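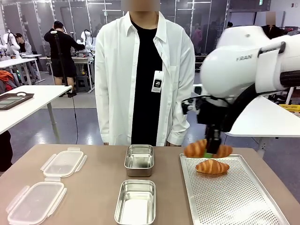 Un brazo sostiene un cruasán sobre la bandeja durante las pruebas en Skirkimdale.

Dwight Marchand me recibe con un café en la mano y una advertencia: si vengo a escribir que los robots son un peligro, ya me puedo ir volviendo a casa. Le digo que no, que vengo por lo del cruasán. Se ríe. "Ah, bueno, eso sí te lo cuento entero."

Lo del cruasán (así lo llama todo el mundo aquí) fue un fallo bastante tonto con una parada de emergencia de por medio. El equipo de Sirneo preparaba una tarea de lo más doméstica: pasar bollería de la bandeja a los recipientes de acero y cerrarlos con sus tapas. Llevaban 413 repeticiones y la cosa iba como la seda. Y entonces la pinza cerró, el brazo subió y el programa dio el agarre por bueno, ¡con los dedos vacíos!

"El cruasán se había aplastado", me explica Marchand. "Una pieza blandita cede, la fuerza que lees baja y el umbral que teníamos estaba pensado para cosas duras. El sistema creyó que aún le quedaba recorrido, apretó más, y el cruasán salió por un lado. Hojaldre por todas partes, te lo puedes imaginar."

Hasta ahí, la anécdota. Lo serio vino después, porque un compañero metió la mano para apartar las migas y el brazo arrancó hacia el siguiente punto. Otra persona pulsó la seta roja y el brazo se quedó clavado a 9 centímetros de la muñeca. Le pregunto si se asustó. "Mucho. Iba al 40 por ciento de velocidad, que parece poco hasta que lo tienes delante." 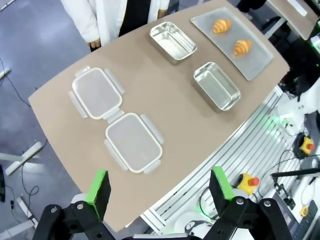 Me cuenta también que lo primero que hicieron fue discutir (a gritos, reconoce) sobre de quién era la culpa. El informe, fechado el 26 de enero de 2023, acabó repartiéndola: el umbral estaba mal puesto, sí, pero además el programa no pedía confirmación tras un agarre dudoso. "Y nosotros nos habíamos acostumbrado. Eso lo escribí yo, y me costó."

Desde entonces, si la lectura de fuerza no cuadra, el brazo se para y espera a que alguien lo rearme a mano. Skarov, que les lleva el software, tardó hasta marzo en dejarlo fino. Al principio saltaba por cualquier cosa: 70 paradas en una sola mañana, y Marchand tentado de quitarlo todo. Lo aguantó.

Antes de irme le pregunto si piensan cambiar de producto, algo más agradecido, qué sé yo, unas naranjas. Me mira casi ofendido. "En Aranda quieren que probemos con magdalenas, que son todavía peores. Empezamos en cuanto me firmen el nuevo protocolo."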